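Husgate is a task-planning and control package for two-arm robot cells. It divides a job such as box folding into short steps and assigns each step to one arm or to both. The software is maintained at Lelldale, and the current release is dated 27th March.

The planner works from a crease model of the blank, in which every panel is a rigid plate joined to its neighbours by hinges. When both arms must work close together, a shared-zone lock limits their speed and checks the gap between them before each move.
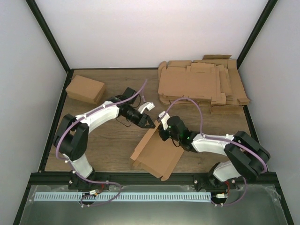
Two-arm cell with a partly folded cardboard box, a closed box and a stack of flattened blanks.

Motion commands are sent at 600 Hz. Panel angles are estimated by a separate module, Stitness, which can be replaced without changes to the planner. The public test set holds 2,389 recorded folds and was last extended in July.

Known limits include blanks with torn tabs, for which the crease model has no entry, and the lack of automatic recovery after a dropped blank.

See also: Motion planning; Collision checking; Hjaltadóttir hinge model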